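Cuaderno de taller, célula Skivcombe
Miércoles, 19 de marzo de 2025

3 comentarios · Compartido 2 veces

Sigo donde lo dejé. La estructura ya no se mueve. El poste de aluminio del lado derecho seguía bailando al apoyarse en la pared; lo desmonté, limpié la rosca y lo volví a montar con la escuadra por dentro. Ahora las tres paredes quedan firmes. El papel de flores se queda. Lo que me preocupaba era si los troncos grises del dibujo confundirían a la cámara fija al buscar bordes, y con el recorte de la zona de trabajo ese problema desaparece: el programa solo mira el suelo.

El suelo es otro asunto. El veteado blanco da falsos positivos con piezas pequeñas y claras. Subí el umbral de área mínima y dejaron de salir vetas como piezas, pero también perdí una arandela. Pendiente probar con la luz más baja y más de lado.

Brazos

Los dos montados sobre el raíl, cada uno en su placa negra. Apreté las placas en cruz y repetí el apriete después de media hora de movimiento. El izquierdo había cedido un poco, el derecho nada. Apuntar en la hoja de revisión: repasar placas al empezar cada sesión, al menos hasta que ponga fijador.

Cables: el tubo corrugado va por fuera del brazo, con bridas blancas. En la primera versión lo llevaba demasiado tenso y tiraba de la muñeca al estirar el brazo del todo. Solté la brida del codo y dejé más holgura. Ya no tira, aunque el cable que sube por encima de la pinza izquierda sigue haciendo una curva muy alta y roza la lente si el brazo se recoge. Hay que acortarlo o pasarlo por abajo. Prefiero pasarlo por abajo, pero eso obliga a soltar la muñeca y hoy no lo toqué.

Las placas pequeñas de debajo del raíl siguen al aire. Cualquier tornillo que caiga ahí puede hacer un corto. Falta una tapa. La mido mañana.

Pruebas de recogida

La tarea es la de siempre: herrajes sueltos en el suelo, cogerlos de uno en uno y llevarlos al organizador. Empecé con el taco de madera porque es lo que mejor agarra la pinza y sirve para comprobar la calibración.

Taco, brazo derecho: 30 intentos, 30 agarres. Sin novedad.
Tornillos, brazo izquierdo: 30 intentos, 15 agarres. Casi todos los fallos son iguales, la pinza baja bien, cierra y el tornillo rueda.
Tuercas: no hice serie completa. Las que hay en los compartimentos de delante a la derecha las dejé yo a mano como referencia de posición. No contarlas como éxito si alguien mira las fotos después.

Los cierres pequeños son lo peor. Son planos, se enganchan unos con otros y la pinza coge dos o ninguno. Probé a separarlos antes con un barrido de la punta de los dedos y mejora, pero el barrido tarda demasiado. Tal vez tenga sentido que un brazo separe y el otro coja. Para eso necesito que compartan la zona central sin tocarse, y ahora mismo el margen entre pinzas lo tengo puesto muy conservador.

Velocidad: con el límite en 400 el brazo izquierdo llega con vibración y hay que esperar a que se asiente. Con 300 llega limpio y el ciclo completo sale casi igual, así que se queda en 300 para los dos. He dejado el valor viejo comentado en el fichero.

El organizador se desplaza cuando la pinza toca el borde de la bandeja. Por ahora lo recoloco a ojo, y eso no vale para medir nada. Opciones: cinta de doble cara o un tope impreso. La cinta azul ya la probé y se despega con la tapa levantada, porque el peso tira hacia atrás. Me inclino por el tope.

Material

La fuente Rokon va bien, sin caídas con los dos brazos a la vez. El pedido de dedos de goma de Clilier sigue sin llegar; con eso espero arreglar buena parte de los tornillos que ruedan. El El Sherbiny (el banco de al lado, el de la prensa) está ocupado hasta el viernes, así que el tope habrá que imprimirlo o hacerlo con la sierra de mano.

Para quien use la célula por la tarde: las tijeras vuelven al cajón. Están dentro las plateadas y las de mango rojo, y estas últimas caen justo al lado del codo del brazo derecho. Antes de lanzar cualquier rutina, fuera las dos. Lo mismo con el cable blanco enrollado.

Pendiente

- tapa para las placas de debajo del raíl
- cable de la pinza izquierda por abajo
- tope del organizador
- limpiar el raíl, tiene motas por toda la superficie
- repetir la serie de tornillos con los dedos nuevos
- decidir si lo enseñamos en la jornada de agosto o esperamos

Me gusta 12 · Comentar · Compartir
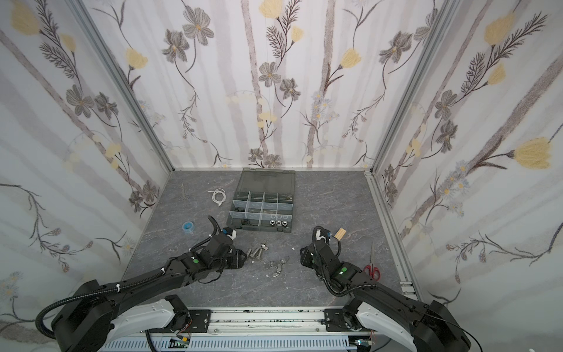 Prueba con el taco en la pinza derecha. Tornillos y cierres en el suelo, organizador al fondo.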